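Lists > Sedstead Repair and Reuse > Archive > December 2024

We use cookies to remember your reading settings. Accept | Manage

Subject: Re: Old desktops for the reading room

> Is it worth keeping a tower this old? The charity shop wouldn't take ours and I'd hate to see it skipped.

Yes, yes, keep it! I've just spent a happy fortnight on the Trukier towers and most of them want very little. Dust first, then a new coin cell, then a small solid state drive (500 GB is plenty). 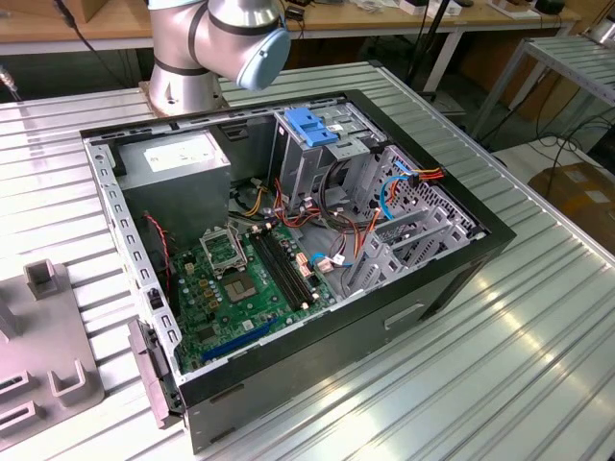
Rirna wrote back off-list that the old drives should be wiped before anything else gets touched, and I agree completely. I've put that at the top of the sheet.

On software, a light Linux desktop runs beautifully on these, and the library's catalogue page opens quicker than on my own laptop!

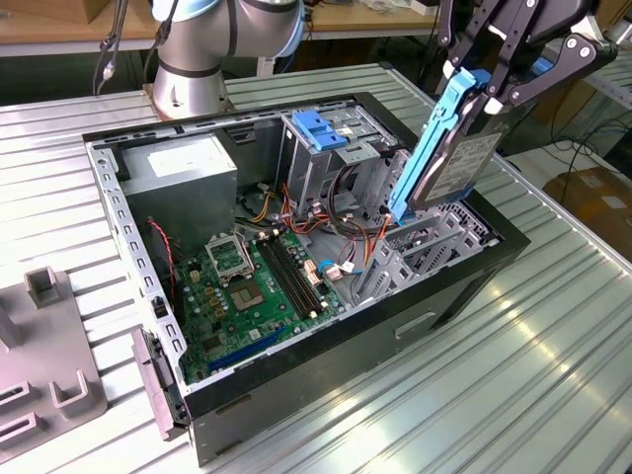 Memory is the other cheap win. Buy it in matched pairs, second-hand, and check the maker's list first (I didn't, and had to send a pair back). Machines 204 and 212 are ready to go, while 219 still needs a fan.

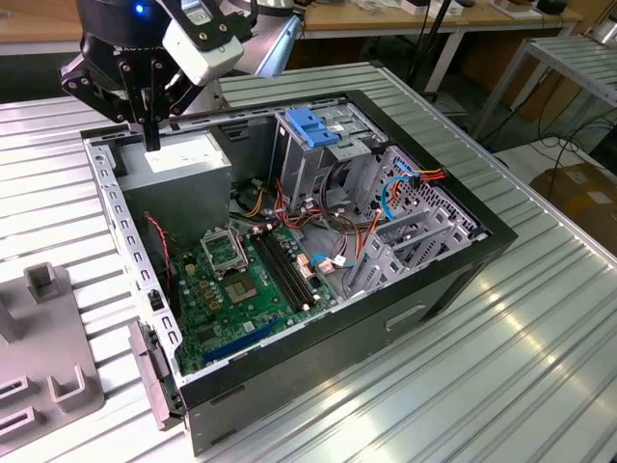 Tower with the side panel off, CPU socket and memory slots empty.

Bring yours along, screws in a jam jar please.

Comments

Mine had a dead coin cell too. Lovely easy fix.

Does the Zürcher monitor still need a home? I've got a desk for it.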